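Laitinen is done, and Morag Dunbar is coming to read from it

I've been sitting on this news for two weeks and I'm so happy I can finally spill it! Morag Dunbar has finished Laitinen, the third and last of her Lillitard novels, and she's giving the first public reading at the Prullitton library on the last Friday of February, seven o'clock, upstairs in the big room.

If you haven't met these books yet, start with Ultine. It's the one with the ferry and the two sisters who won't speak to each other (I missed my bus stop twice reading it). The second one, Lillitard, gave the series its name and is a slower, sadder thing, and people around here tend to love one and put up with the other. I love both, but I cried at the second.

Morag tells me the first draft of Laitinen ran to 1,071 pages, typed and double spaced. Her editor, Gavin Pringle, sent it back with a very polite note and a lot of pencil. The version going to the printer is 503 pages, and she says she only misses one chapter, a long one set at a wedding. She's going to read a piece of that lost chapter on the night, so you'll hear something that won't be in the book at all.

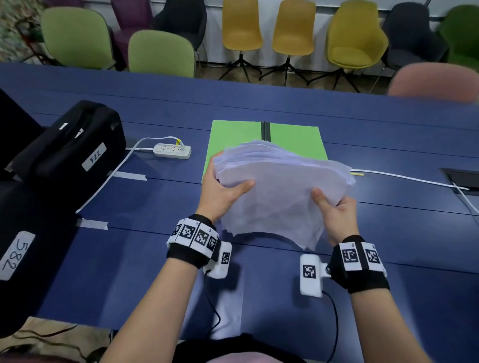 Marion Sutherland wrote in as soon as the library put up its notice, and she isn't convinced about all that cutting. She says the wandering parts were the best thing in Ultine, "all those meals and bad weather," and she'd have happily taken the whole 1,071. I'm a little on her side, but I've read the new opening and it moves like a train, so I'm trying to keep an open mind.

Craig Swanson will be asking the questions after the reading, and then it's over to the audience. There are 70 seats and they're free, but you do need to put your name down at the front desk or call ahead. Ginette Vachon is bringing copies of the first two books to sell, paperback only. Laitinen itself won't be in stores until the fall, and Morag says please stop asking her who gets the house.

I'll be in the second row, probably with a cold.

1,048 shares | 70 comments

Contact us | © 2018 Prullitton Pages | Back to top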